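Kereama Community Kitchen: where we are at the halfway mark
Progress report to the Allis Fund
Friday, June 17, 2022

Hi Sarita,

You asked for something shorter and less stiff than last time, so I'm writing this one the way I'd tell it to you over the phone. The numbers you need are in here, and Bukola has the receipts if your office wants them early.

First the big one: we've served 2039 meals since the grant started. Our target for the whole year was lower than that, which tells you I'm bad at setting targets, but also that the Thursday suppers took off in a way we really weren't ready for! 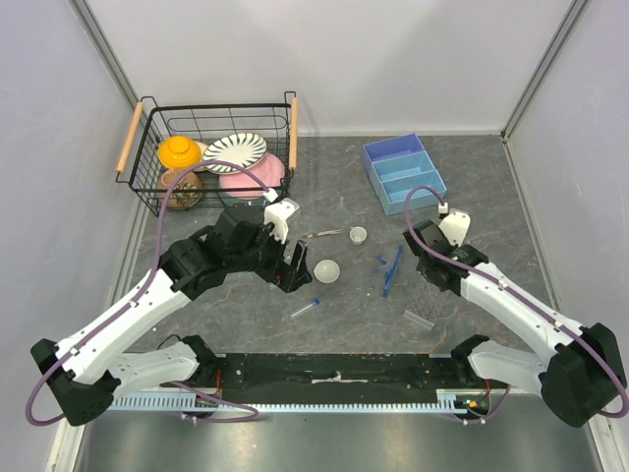
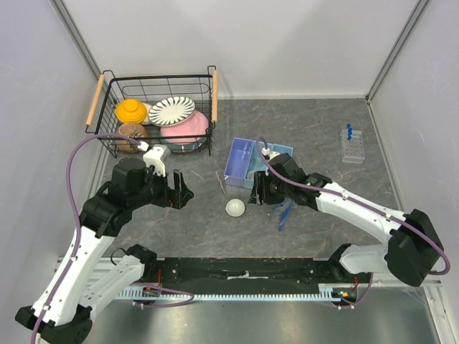
Both pictures: the marble-patterned surface. Both also have the black wire rack with bowls in it.

The cooking classes are the part I'm happiest about. Titilayo Idahosa has been running the beginner group, and she threw out my lesson plan in week one (fair enough, it started with knife safety and went on about it for an hour). Now they start with rice. Everybody makes a pot of rice, everybody eats it, and then they talk about what went wrong. By the fourth week people were bringing in their own recipes and arguing about onions. We've had two full groups go through and a third starts after the holiday weekend.

The evening class has been slower. We moved it from 6:00 to 6:45 so folks coming off shift at the Grallby warehouse could make it, and that helped a little, but the bus back to Clolton stops running before we finish. Temitope is talking to the church across the street about sharing their van. I don't want to promise anything there yet.

Food costs. You'll see in the budget sheet that we're over on cooking oil and eggs and under on almost everything else. Oil is just plain expensive this year and I don't see it coming down. We switched from buying small bottles to the big jugs, which saved us $854 over the period, and I moved that money straight into the egg line. If you'd like me to file a formal change form for that I will, just send me the right one – the one on your website is the old version and won't let me type in the boxes.

The freezer. I know, I know. I said in the last report that it would be in by spring. The unit we ordered came with a dented door and the seller took it back, and then the replacement was too wide for the hallway by the width of my thumb. Oluwatosin measured the hallway again, twice, and we've now ordered a narrower upright one with the same shelf space. Delivery is set for July. Until then we're borrowing space in the chest freezer at the school, so we can only do the big soup batches every other week.

Our cookbook is coming along too. It's going to be a stapled booklet, black and white inside, with a color cover if the print shop can do it for the price they quoted. We're printing 100 copies to start with. Bukola has been typing up recipes from people's handwriting, and she's had to call several of them to ask what "a good amount" of salt means. One lady told her to come over and watch. She went, and she came back with the recipe and a pan of cornbread, so no complaints from the office.

Things I'm still worried about, since you said to be straight with you: the sink on the left drains slowly and I'd like a plumber to look at it before winter. We also need a second person with a food handler's certificate, as Titilayo can't be here for every session and we had to cancel a supper in May when she had the flu. Temitope has signed up for the course and should have the paper in hand before my next report.

For the second half of the year the plan is the third beginner group, the booklet, the freezer (please!) and a Saturday canning day when the tomatoes come in. I'd also love for you to visit. Any Thursday works, supper is at 5:30, and we'll put you next to whoever made the dessert.

Budget sheet and sign-in sheets are attached separately. Call me if anything looks off in column D, I had some trouble with the formulas there.

Thanks again for everything,
Oluwatosin's desk neighbor and your faithful report writer at Kereama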